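Suvmont Hikers list archive
2 min read
Posted in December by Heather Cowie

Hi all,

Rehema wrote:

> Does anyone still have the old notes for the Gevetti ridge trail?
> My sister is visiting and I'd love to take her up, but I can't
> remember if the lower bridge is the one that ices over.

Rehema, how lovely that your sister is coming! It's the upper bridge that ices, the one past the sheep gate, and I would take poles for it even if the morning looks mild. I went up with my neighbor two winters ago and we had such a good day - soup in the hut, fog below us the whole way - but we were slow coming down and I was glad of my headlamp. Leave by 8 if you can. The lot fills up, and after 25 cars they close the chain.

As for the notes, the old trail write-ups are in blue binders now, and the Gevetti pages should be with the ridge walks, after Okonkwo Falls. The map in there is the old one, so please ignore the shortcut through the quarry, which has been fenced. You'll top out a bit over 4,000 feet, and the wind up there goes right through a fleece, so do bring a real jacket for your sister if she's coming from somewhere warm. 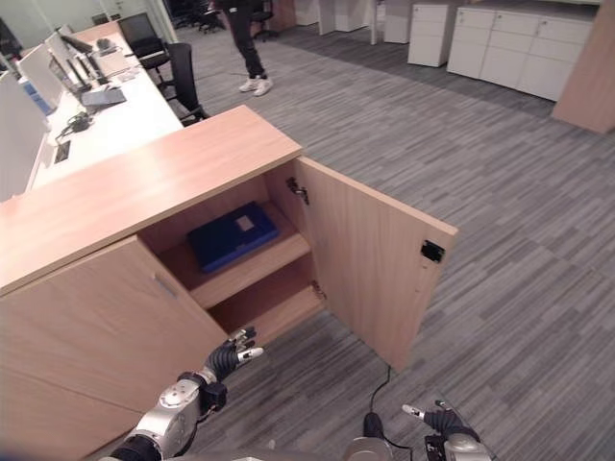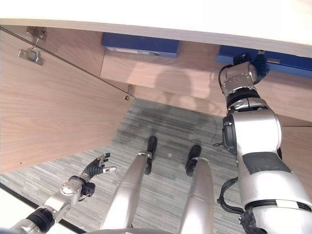
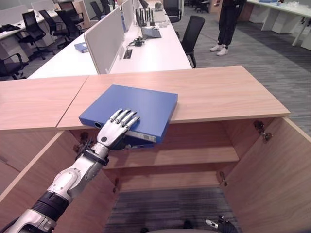 Rehema Masanja wrote back that the upper bridge was the one she'd been dreading, and asked whether the hut stove is lit in December or if she should carry a thermos. She'd also heard the quarry fence was down again by the stream, and would rather go the long way regardless.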